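The Ladle Cell

Dionysis got the call before coffee. Cell at Virport down again – the soup one. He drove out with the grease kit and a sandwich and ate the sandwich in the lot.

Habte had left a note on the pendant. Three words. "Drifts. Sorry. Drifts."

So. Power up. Brakes click off, one after another. He listened to them the way his father listened to trucks. Joint two a bit late maybe. Maybe not.

He ran the home move at 55 percent. Fine. Ran it at 100. Fine agian, and that was the annoying part.

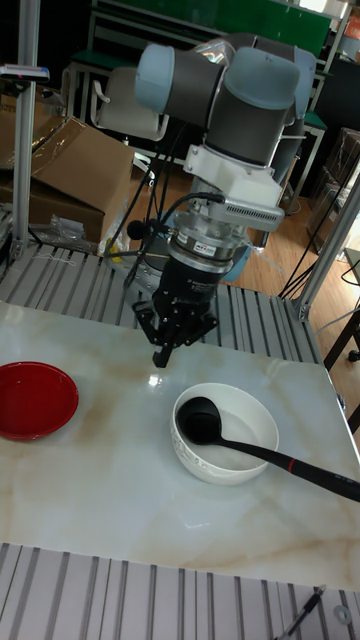 Home position, gripper over the marble top.

Fivley wanted it back by lunch. Fivley always wanted it back by lunch. He texted her a thumbs up that meant nothing and pulled the log instead.

Cycle 145. Every stop, same number. Not the first cycle, not the tenth. 145, then a handle grip a hair too low, then a fault. He scrolled back to April and there it was, same thing, and somebody had just cleared it and gone home. Him, probably. His initials.

OK. Think. Something heats up, something creeps. Slow jog toward the bowl then, one hand on the stop.

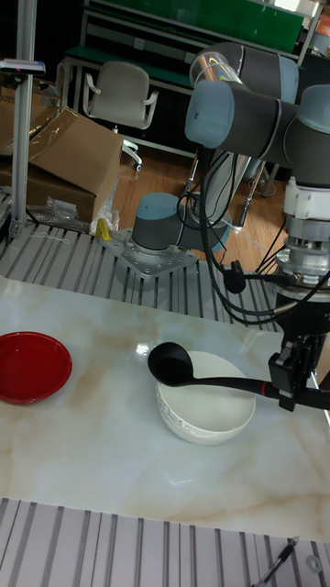

He held his breath, which was stupid, it wasn't surgery. Checked the tool offset against the sheet taped inside the cabinet. The sheet said one thing. The controller said another. Off by 3 millimeters in Z, and whoever typed it had typed it with great confidence.

Lumach. Had to be the Lumach update. It came overnight, it asked no one, it reset what it felt like resetting.

He wrote to Habte. Found it – half of it anyway. Habte wrote back in one second, like he'd been sitting on the phone. Which half?

Good question. An offset doesn't wait for cycle 145. An offset is wrong right away. He put the right number in and let it run and went looking for the other half with a flashlight in his teeth. 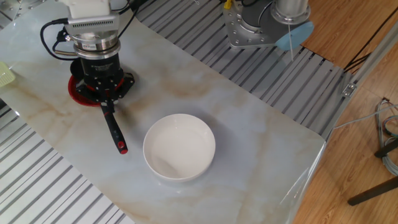
VIRPORT – 2 November 2023

Service note, D. Tsoukalas. Tool offset restored. Finger screws checked, one backed off a quarter turn, threadlock applied. Cable slack at wrist re-tied. Left running under watch.

He read it over. It sounded like a man who knew things. The screw, though – the screw was real. A quarter turn. You could feel it with the key and not with your eye. Every close of the fingers worked it a little, until the grip sagged and the thing got scared and quit. He wanted to tell someone. He told the cabinet.

Then back to the bench stool for the long part, the counting. 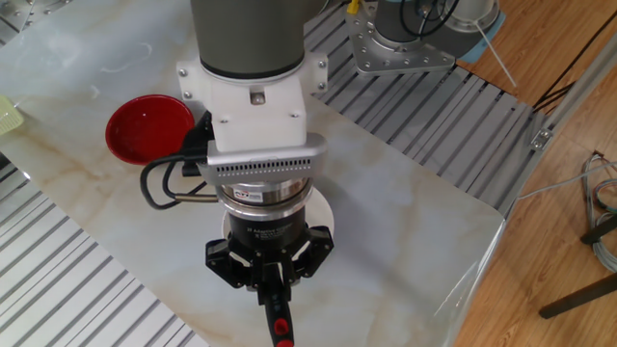 Cycle 100. He called his sister and hung up before she answerd. Cycle 140 and he was standing. 143. 144.

It closed, and the current trace stayed flat, and the number went to 146 like it was any other number. He sat down again. Fivley was in the doorway with her coat on, asking was it lunch yet, and he said give it one more hour, and she took the coat off and pulled up a crate.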